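The Bowl at the Bottom of Every Closet

80 shares 19 comments

Every house has a plastic bowl too big for the cupboard and too useful to give away. Mine came from Onness, the discount place in Gumport, and by 26th December it had swallowed batteries, ribbon and one sock.

Sorting it takes an afternoon. I own nearly 228 small boxes, bought on the theory that a mess with a lid is a system. My pink bowl disagrees.

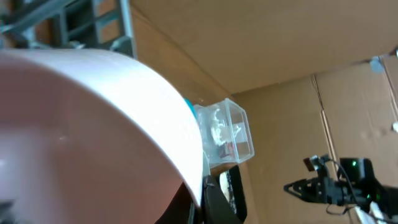
A reader in Plulgate writes that small boxes are where things go to be forgotten, and that she hasn't opened hers in years. She keeps everything in one bowl and digs.

I tried digging. I found a key, which fits nothing, and put it in a clear box with some tissue so it wouldn't rattle. The box went back by the bowl. In January I'll buy labels.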